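4. What people do with the seat next to them

I should say at the start of this section that I came to sofas sideways. My earlier work was on hallways, and in particular on where post piles up, and it was only when I went back through my notes from Trallden that I noticed how often the post had moved on. It went from the hall to the sofa, sat there for a while, and then went wherever it was going in the end (or didn't). I had been treating the sofa as a place where people sit. The households I was visiting treated it as a place where people sit and also as a low, soft, rather forgiving shelf.

So for the second round of visits I asked a different question. Instead of "where do you keep this?" I asked "where was this yesterday?", and I let people answer at whatever length they liked. I ended up with 182 diary entries that mention the sofa and something lying on it, spread across 18 homes in Trallden and Laresura. I don't want to make too much of the difference between the two towns. The Laresura flats are smaller and there are fewer side tables, and I think that explains most of it, although Hélène Chisholm, who read an early draft, thinks I'm too quick to blame the furniture and not quick enough to blame the heating. People in Laresura sit closer to the radiator, she says, and so do their things. She may well be right and I've left the point open.

The diaries themselves were simple. Each person had a small notebook and was asked to write down, once in the evening, anything on the sofa that wasn't a cushion, a blanket or a person. We argued for a long time over blankets. In the pilot I had included them and the entries were almost nothing but blankets, so out they went. Cats were a harder decision. I left them in when the writer had described the cat as being "in the way" and took them out when it was simply there, and I'm aware that this is a rule only its author could love.

What came back falls, very loosely, into things that are passing through and things that have settled. Passing through is the bigger group: coats, chargers, library books, a bag packed for the morning. Writers tend to give these a direction ("on its way upstairs", "for Mum on Friday"), even when the same object turns up in the notebook for a fortnight. Settled things get no direction at all. One man in Laresura listed a tin of shoe polish every evening in the same three words and was surprised, when I brought it up, that I thought it was odd. He said it lived there.

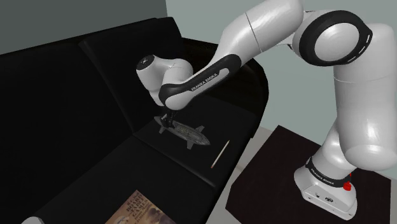

Figure 4. A small object on the seat of a black sofa (computer-rendered).

Colour was something I hadn't planned to ask about at all, and I only did because it kept turning up in the margins. People with pale sofas wrote about marks and crumbs and ink. People with dark ones wrote about losing things, often in plain view, and the glasses case, the remote control and the black glove came up over and over. The dark gray submarine against the seat in Figure 4 is a fair stand-in for the sort of pairing they meant, a small dark thing on a black sofa, and several of the parents in the study could have supplied the toy equivalent from memory. One mother in Trallden told me she had stopped buying her son anything that wasn't red or yellow. Another had gone the other way and put a cream throw over the seat, and then complained in her notebook, at some length, about the throw.

I tried for a while to turn this into a proper measure. The idea was to work out how long a thing stayed on the sofa before somebody moved it, and to see whether dark things on dark seats stayed longer. It went badly. Diaries written once in the evening are hopeless for that kind of timing, and in any case people don't agree on what counts as moving. Shoving a coat along so you can sit down was "moved" in one household and "left" in another, and I had two writers in the same house who disagreed about the same coat on the same night. I've kept the timings in the appendix for anyone who'd like to try, but I wouldn't lean on them.

The arms of the sofa deserve a word. Lévesque, in the only other study I know of that takes soft furniture seriously as storage, treats the arm as a little table and the seat as something separate. My writers mostly didn't. When I asked them to sketch where things were, a cup on the arm and a newspaper on the seat were both simply "on the sofa", and it took some prompting to get them to draw the line. The exception was anyone with a Prerka, the wide flat-armed model that seems to have been in every other living room in Trallden at one time. With an arm that broad you really can eat your tea off it — I have done so — and Prerka owners wrote "arm" and "seat" without being asked. I'd like to go back and look at this with more care, perhaps with a few households who have changed sofas recently.

One last thing before I get on to guests. The notebooks were handed in by January 30, 2021, and a good many of the entries come from weeks when people were at home far more than usual. Laptops, headsets and school worksheets are all over them. I had thought of taking these out as a passing oddity, but the writers themselves didn't treat them that way, and by the later entries the laptop had lost its direction and was just listed, like the shoe polish. I've kept them in with the settled things.

4.1 Guests

Everything changes when somebody is coming round.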